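Juvoder robotics club opens its doors for shoe rack challenge

7/9/21 — I'm Hsiu-ying Ng and I run the Juvoder after-school robotics club. We're back for a new term, and I'd love you to come and see what our students are up to!

Their project is called Tekow, and the job is tidying shoes. Pick up a pair, keep it together, put it on the rack. Canvas and floppy laces make it much harder than moving blocks, and getting hold of both shoes in one go has taken up most of our practice time.

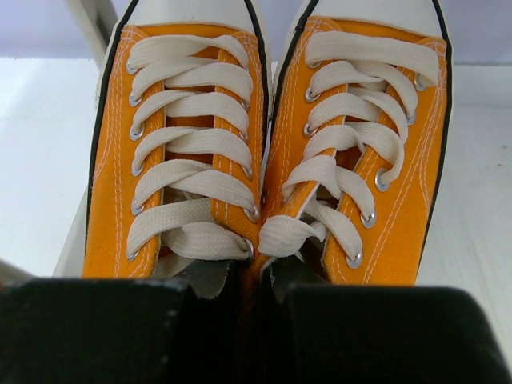 Who can join the club?
Any student aged 11 to 16, and you don't need to have written a line of code before.

We work with two arms on one bench, so the teams have to agree who moves when — cue plenty of lively discussion. The orange, grey, red and green pairs all need a home on the little white two-tier rack.

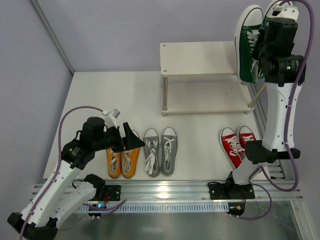 Come and visit

Our open evening is in September at the Arnetti Hall. We have 46 places and entry is free. Ask for me at the front desk.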